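My Film Class Project: Why Do Bad Comedies Get Good Crowds?

I picked comedies for my final project because I love them, even the terrible ones (maybe especially the terrible ones!). The plan was to watch 4 low-budget comedies that critics hated and see what regular viewers wrote about them. I ended up reading 683 comments, which ate most of September.

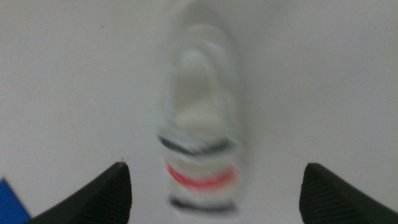
Fig. 1. White object against a pale surface, motion blur.

My favorite was Rollano, a road movie about two brothers hauling a piano to the coast. It's way too long and the dog jokes never land, but people kept saying they'd watched it with their dad, and that got me thinking.

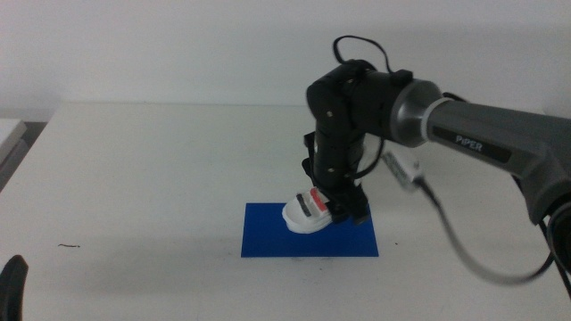 Fig. 2. PiPER arm over the white table.

Jisura was the opposite. Great jokes, awful sound, and I had to turn on subtitles to follow the wedding part. Viewers were a lot meaner about the sound than about the plot, so I added a separate column for that in my spreadsheet and then had to go back and redo the first 300 comments. Ugh.
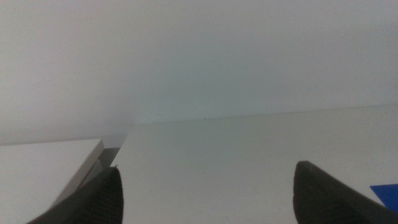

Fig. 3. White tabletop and wall, with the black gripper fingers in front.

My paper ran to 3000 words, and the biggest thing I found is that people forgive a weak script if they like the lead couple. I'd like to do Clisiva next, if the library ever gets its copy back.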